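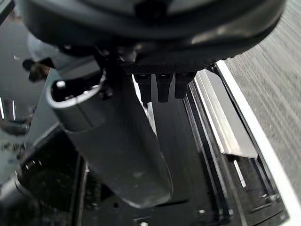
Finding a slipping grip on a two-hand kitchen robot

Our robot at the Luangrath test kitchen dropped cups for most of June before we found the reason. The log showed only error 1511, "grip lost", and the manual explains it in one line. I write down the steps we now use, so that you can save some time.

Before you start, press the emergency stop and wait until the arms have no power. Support the forearm with a cushion. On our model the brakes let the arm sink a little, and a finger between two joints can be hurt badly.

1. Read the log. Look at the motor current of each finger in the last seconds before the error. If all fingers go down together, the problem is in the supply or in the software. If only one goes down, continue with step 2.

2. Check the fingers by hand. Move each one slowly from open to closed. It should feel the same all the way. Our thumb had a soft place near the end - very easy to miss if you move fast.

3. Check the small screws at the joints. Use the torque value from your manual and do not guess. Two of ours were loose, and the thumb could turn away under load.

4. Run the zero calibration again. We forgot this the first time and had the same error after about 114 grips.

5. Test with a light plastic cup, empty. Keep one hand near the emergency stop and do not put your face close to the arms. Hold the cup for 3 minutes, then pass it to the other hand. Use no glass and no water until the log stays clean.

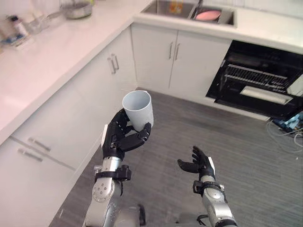 Penau wrote under the first version of this page that the screws were tight on their robot and the error came anyway. The cause there was a worn thumb cable, visible only with the back cover removed. So if step 3 finds nothing, open the cover and look at the cable where it bends.

Write the finger name and the error time in the service book each time. A second drop from the same finger means the hand stays off until it is repaired.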